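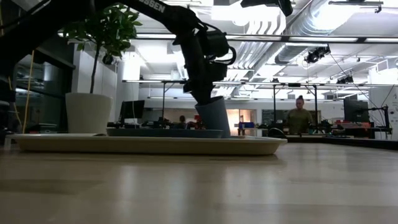

Every few months somebody sends me a link saying you can now teach a robot a chore in an afternoon, no programming, just show it. I've been on the showing end of this for a while. A few notes, since the link came round again this morning.

First, "show it" covers two different jobs. You can grab the arm and push it through the motion yourself, or you can sit off to one side and drive it with a second set of controls. Sales pages mix the two together as if they were the same skill. They aren't even close.

Pushing the arm by hand feels great for ten minutes. You can feel the weight, you can feel when the fingers touch something. Then your shoulder starts to go. Also your own arm and half your chest are now in every camera view, and the robot will never see those again when it runs alone.

Remote control fixes the shoulder and takes away the touch. You're judging contact by eye. Try setting a cup on a plate that way. You think you're a finger's width up and you're already leaning on the rim.

And a cup is the EASY object. It's got an opening, it's got a rim, one finger goes in and one stays out. Except now the cup tips, because your grip is off to one side, and you have to decide in the moment whether to save it or scrap the run.

Save it, and you've taught a recovery. Maybe. Or you've taught the robot that tipping the cup is step three. Ask five people which and you get five confident answers.

The Laltamano handbook says to keep "natural corrections" and throw out "operator errors." It does not say how to tell one from the other. I have read that page more times than I'd like.

Numbers, for those who want them. Our last tableware set was 1000 recorded runs. After review, 570 were kept. So when a page says "learned from 570 demonstrations," please picture the other 430 and the person who sat there doing them.

I'm not claiming 570 is bad. I've seen worse. I'd just like the discarded runs printed next to the kept ones, same font size.

Someone will reply that Dovau gets by with 56 runs per task. I've read the Dovau write-up. Same plate every time, same cup, tape marks for where they go. Move the plate over by the width of your hand and tell me how the 56 are doing. They didn't report that, so I'm left guessing, and my guess isn't kind.

To be fair about it, tape marks are fine for a first pass. You want to know the thing works at all. My complaint is with taking the tape off for the video and leaving it on for the test.

Operators matter more than anyone wants to write down. I come in from above and slow. The person on the next shift comes in low and from the side, and is quicker than me. Both of us get the cup where it's going. Mix our runs together and the trained arm sometimes starts my way, changes its mind, and hangs there between the two.

We tried splitting the data by operator. Better behavior, half as much of it. We tried agreeing on one style. That lasted until lunch.

Then there's Grindura, which is the software we log with. It marks a run as a success when you press the success button. That's the whole check. At 4 p.m. I press that button with a lot more generosity than I do at 9 in the morning, and I doubt I'm the only one.

So now a second person has to watch each run back before it counts. It's dull, it's slow and it did more for our results than the last model upgrade. No one has asked me to present on it.

Lag is another one. The Mendes controller is decent and I'd pick it over the last one we had, but there's still a gap between my hand and the arm. You learn to wait it out. You move, pause, look, move. Guess what the robot learns? It pauses. In all the same places, with nothing to wait for. Visitors think it's thinking.

You can trim the pauses out afterward. We do. Then once in a while you trim a pause that was there for a reason, like letting a cup stop wobbling before you let go of it. Ask me how I know.

Do I think showing beats coding the motion by hand? For this sort of thing, yes. I've written the coded version and I don't want to go back. It broke if you looked at it funny.

But "no expertise needed" is just wrong. It took me 2 months to get to where my runs were worth keeping most of the time - and I'd already spent years around arms by then. The expertise moved from the keyboard to the hands. It's still there, and somebody is still getting paid for it (not a lot).

If you're being pitched one of these, things I'd ask. How many runs were thrown out? Who drove? Was the person who drove also the person who scored it? What happens with a cup they didn't train on?

If they answer the last one by offering to send you a video, ask to bring your own cup.

More in November, when we start on forks. I have low hopes for forks.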